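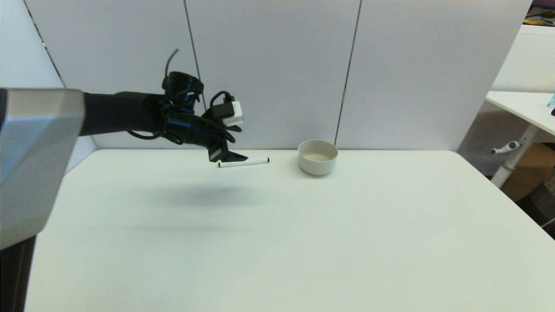
The Tirton robotics club is back at it, and what a start to February! Our students are teaching the arm to pick up a marker and drop it in a bowl, which sounds easy until you try it. They're aiming for up to 60 practice runs before the Stosomport meet, and every team gets its own turn at the controls.
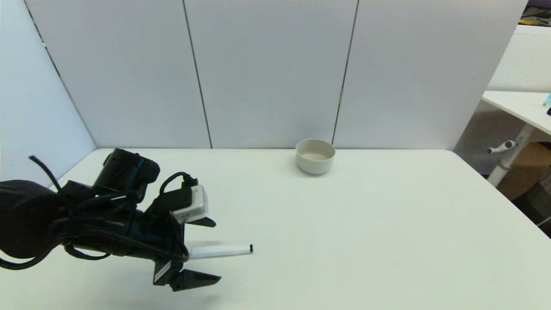

Can beginners still join?
Anyone in grade 8 or up is welcome, and you don't need to know any coding. Come by Room 109 at 4 and we'll find you a team!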